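Search products
Enter keyword or part no.
Go

Garkton Surface Wipes – Dispensing Canister
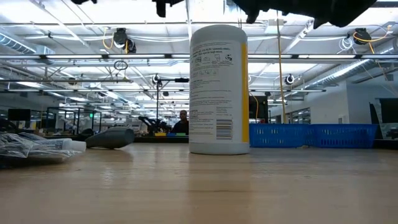

Willholm asked whether the refill roll can be fitted without taking the bracket off the wall, and it can – lift the canister clear, unscrew the lid and drop the new roll in with the loose end uppermost.

Rolls are centre-fed. Thread the first wipe through the lid opening before closing. Each wipe tears at the perforation when pulled at an angle. Keep the lid shut between uses to limit drying out; an opened roll should be used within 3 months.

Suitable for sealed wood, laminate, glass and painted metal. Not for use on waxed or oiled timber, unsealed stone or leather. Test a small area first.

Bracket: coated steel, 2 fixing holes, screws not supplied. The Dewulf pattern bracket also fits. The older Vomska bracket does not – its ring is 13 mm too narrow.

Refill rolls are supplied in cartons of 10. Brackets are sold singly. Store upright, away from direct heat.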